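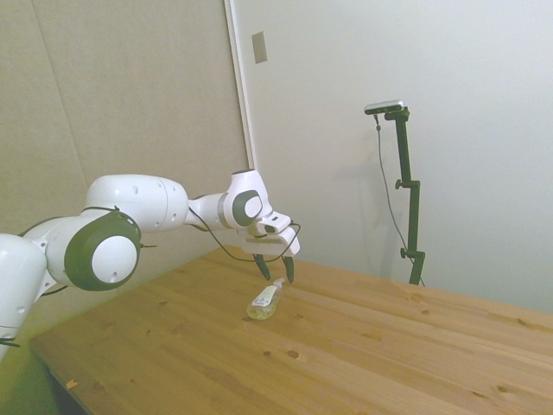

Can I oil a pine table that has already been waxed?

Hala El Sherbiny
21 July 2026

Hi everyone! I finally own a real pine table and I'm a little bit in love with it. It came from a neighbor who was moving, it seats six, and it was waxed at some point, but she couldn't remember when or with what. Now every glass leaves a pale ring and the middle feels sort of draggy when I wipe it. I'd like to switch to a hardwax oil so we can eat on it every day without me hovering over people with coasters.

I bought a small can of Drerkix clear oil on sale and the label only talks about bare wood. Do I have to get all the old wax off first, or can I just clean it well and go over the top? I don't want it to turn orange either – the light color is what I fell for. I've got a free weekend coming up in August and I'm ready to sand if I have to!

Rendia

Yes, the wax has to go, and it's a really satisfying job, so don't be put off! Oil needs to soak into the wood and wax is there to stop exactly that. If you go over the top you'll get sticky patches that stay sticky for weeks (ask me about my bookshelf).

Wipe the whole top with mineral spirits and a plain white rag, with the windows open. Keep swapping to a clean part of the rag. When it stops picking up yellow gunk, let the table dry overnight, then sand with the grain. I like to finish at 200 grit or whatever is nearest on the shelf. Go much finer and the surface gets so polished that the oil has trouble getting in. Pine is soft, so let the paper do the work and don't lean on one spot trying to chase a ring.

If you're unsure whether the wax is gone, put a few drops of water on the wood. Beads mean there's still wax. I keep an old drink bottle of water on hand for this and do it in several places, especially near the edges where people forget to rub. 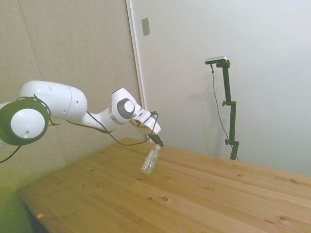

Clear plastic bottle held over a light pine tabletop.

Then the oil. Thin coats, thinner than you think! Rub it in, wait as long as the can says, and wipe off everything that's still sitting on the surface. On the color, plain clear oil will warm pine up somewhat. There are "natural" or "white" versions with a bit of pigment that keep it paler, so maybe try both under the table before you commit.

And please lay the oily rags out flat outside to dry. They can heat up and catch fire in a pile.

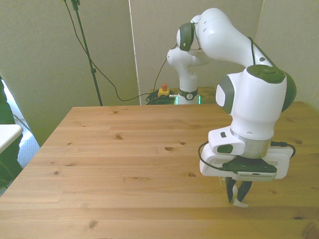

Ximena Lozano

Agree with all of that except I'd skip the power sander on pine, it leaves little swirls that you only see once the oil is on. Block and paper, 60 minutes, music on, done. Mine took two coats and I love it so much I did the bench too!! Rings wipe right off if you catch them early. Oh and wait a good week before you put a tablecloth on it.

bautista_4

I just used furniture polish on mine and it looks ok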